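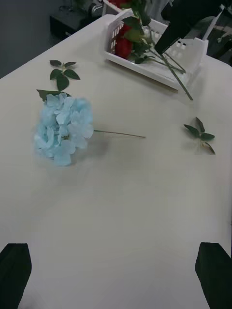
Downscaled rainfall grids for the Olau basin: anyone trust them?

Forum: Climate data and mapping

pesek_l
Started a student project comparing two gridded rainfall products over the upper Olau. The Graltimik grid has cells 10 times finer than the older one, and my advisor wants me to use it for everything. I have my doubts. There are 6 gauges in the whole basin. Where is the extra detail coming from?
Ľudovít Pešek

rastermoth
From elevation, mostly. They regress on a terrain model and call the result rainfall. Fine cells look great on a poster.

jriha
That's a bit unfair. Elevation does drive rain up there, and the method note says so openly. I used Graltimik for the Plavance side last July and the monthly totals held up.
Janka Říha

rastermoth
Held up against what? If you checked it with gauges that went into the fit, of course it matched.

jriha
Against the Vondráček station, which they left out. One station, I know. Monthly was good, daily was poor.

pesek_l
One station doesn't move me much. How high is it?

jriha
Valley floor. So no, it tells you nothing about the ridge.

coldpool
Has anyone looked above 3,000 feet? Every grid I've opened gets strange there. In mine the wettest cell of the year was a bare summit with no gauge anywhere near it.

rastermoth
Exactly my complaint.

jriha
Could be real. Summits do get wet.

coldpool
Could be. I'd want a bucket on it before I put it in a thesis.

pesek_l
Plan for now: drop one gauge at a time, refit both grids myself, and compare the errors. If the fine one can't beat the coarse one, I'm going back to my advisor.

rastermoth
Six refits from six gauges will give you huge error bars. Report them anyway.

jriha
And keep daily and monthly separate, please. Half the arguments on this board come from mixing the two.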